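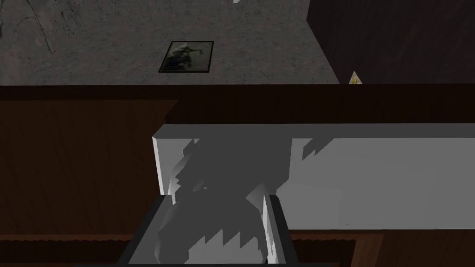 The gripper that never drops anything

Simulated trials are now the main way robot hands get sold. We sat through a great many of them and came away with a short list of doubts.

The sales sheet for the Plovach parallel gripper says it was put through 2,621 trials before launch. You have to read as far as the notes on the back page to learn that all of them took place inside a computer. The Rometti gripper, its closest rival on price, makes much the same sort of claim in smaller type.

Neither firm is hiding anything. Both build their virtual kitchens and workshops in Altwood, a simulator that many small labs use, and both will lend you the files if you ask nicely. I asked, and spent most of August running them.
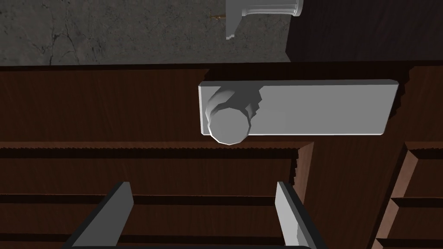
Kiều Lâm
Contributing editor, machines and tools

Start with a drawer, as the demonstrations like to. Altwood's cabinet is a decent bit of modelling. The reddish-brown grain is convincing at a glance, and the handle is a long pale plate with a stubby, many-sided knob at its left end. Two flat grey fingers come up towards it, and it all seems simple enough until you ask what the fingers are meant to hold. The plate has a thin bevel. The knob has facets because a true round would cost more computing time. A real knob has no such flats, and a pair of fingers that settles nicely against two of them has been given a small present.

I put this to an engineer at Plovach, who agreed cheerfully and said that everybody does it. I'm sure they do. It still belongs on the front of the sheet.

Pads are the next difficulty. Both makers sell them as extras and both say theirs grips better. In Altwood, grip is a number typed into a box. Plovach had typed in a generous one. When I gave the Rometti pads the same number, the gap between the two products on my drawer test more or less closed, and when I swapped the numbers over, so did the result. I can't call that a comparison of grippers. I had compared two people's guesses about rubber.

Big pale blocks are worse. They're a favourite test for a wide grasp, with the fingers open either side of one end, and a viewer naturally thinks about weight. The file doesn't have to. Mine came with a mass so low that the block might as well have been packing foam, and I only found out by opening the settings to look for something else. I raised it in 5 steps. By step 3 the Plovach was letting go on a good share of its lifts and the Rometti was hanging on with a visible tilt. Neither sheet mentions a tilt.

Then there is the matter of seeing. Hầu, which makes the controller I used with both hands, offers a mode in which the software works from the camera picture alone and is told nothing about where objects are. I think this is the only mode worth paying attention to, and it is the one where the simulator's rough edges begin to matter. The shadow a gripper throws over a white surface comes out with teeth like a saw. You or I ignore them. A program hunting for the edge of a block may well not, and mine plainly preferred some of those teeth to the real edge. Turning up the shadow quality helped a good deal and slowed everything to a crawl.

People at Hầu told me that training on ugly shadows makes a system tougher. Perhaps. I asked for the figures and was promised them.

I don't want to be unfair. Simulation is cheap, it breaks nothing, and it lets a lab with no money try ideas it could never afford to build. I caught a silly mistake in my own approach angle within an hour, which on a bench would have cost me a finger joint at the least. As a way of throwing out bad designs it earns its keep.

As a way of choosing between two fair ones, I would give it very little weight. If you are buying, ask for the friction values and the masses. Ask whether the controller was told where the handle was. Ask, too, for a bench run on your own drawers, with your own sticky runners. Rometti offered me one within about 5 minutes of my asking. Plovach wanted to know which drawers I had in mind.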